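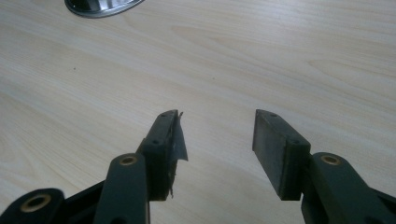

Light wood tabletop with a metallic object.

Diary of the Liaison Office, Lolmont
Entry for 10/06/2021

The office opened at the usual hour. The overnight log recorded two calls from the Zaneck crossing, both concerning the closure of the southern lane to goods vehicles. The first was received from the Zambridge customs post and the second from the haulage association, which asked whether the lane would be open again before the end of the month. No undertaking was given in either case.

The morning meeting was chaired by Thịnh Tôn, acting head of office. The main item was the note delivered by the Zambridge foreign ministry the previous evening. The note repeats the position taken in the spring, namely that the monitoring mission may remain at Zaneck only if its patrols are announced in advance. It adds one new demand: that the mission's vehicles be inspected on the Zambridge side at each passage. Mr Tôn reminded colleagues that the agreement signed at Lolmont grants the mission free movement on both banks, and that an inspection of this kind was considered and refused when the text was drawn up. The legal adviser agreed. She asked that the reply cite the article in full and leave out any reference to the incident at the pumping station, on which the facts are still in dispute.

There was some discussion of the tone of the reply. The political section favoured a firm answer within the day. The military adviser preferred to wait until the patrol now at the northern posts had returned, as its passage might be delayed by way of protest. It was decided to send the reply once the patrol was back at Zaneck, and to inform the capitals in the meantime. A draft was circulated before noon and two corrections were made to the second paragraph.

The military adviser then reported on the withdrawal of heavy equipment. Under the timetable, 294 pieces were to be moved behind the agreed line on the eastern bank. The mission has confirmed the removal of all but 13, which remain in the yard of the former rail depot. The Zambridge side states that these are out of use and await transport. The mission has asked for access to the yard on three occasions and has been admitted once, for less than an hour. The adviser does not regard the matter as grave, but wishes it raised at the joint session before it becomes settled practice.

On the western bank the position is reported as quiet. The garrison has been reduced and the road from the river to the hill villages is again in civilian use. Farmers have asked for passes valid for the whole season in place of the weekly ones. The request was forwarded with our support.

In the afternoon a delegation from the district of Nghiêm was received in the small meeting room. Its members spoke of the families who left during the fighting and who now wish to return. They put the number at up to 2000. The office has no figure of its own and said so. The delegation's chief concern is the water supply, which still depends on the station on the far bank, and they asked whether the guarantee in the agreement would hold if the mission were to leave. Mr Tôn replied that the guarantee is not tied to the mission's mandate, but that the mandate comes up for renewal in September and that the office will press for it to be extended without change. The delegation asked for this in writing. A letter is to be prepared.

A telephone call was received from the office of the special envoy shortly after the delegation left. The envoy will not attend the joint session in person and will send a deputy. The seating plan and the order of speakers must be revised accordingly, and the Zambridge side must be told before the programme is printed.

The patrol reported its return to Zaneck in the early evening. It had been held at the second northern post while papers were examined, and was then allowed through without a search. The reply to the note was sent at once by courier, with a copy to the mission.

Carried forward: the letter to Nghiêm; access to the depot yard; the revised programme; the answer to the haulage association. The interpreter for the joint session has still to be confirmed.

The office closed at twenty to nine. The duty officer has the courier's receipt.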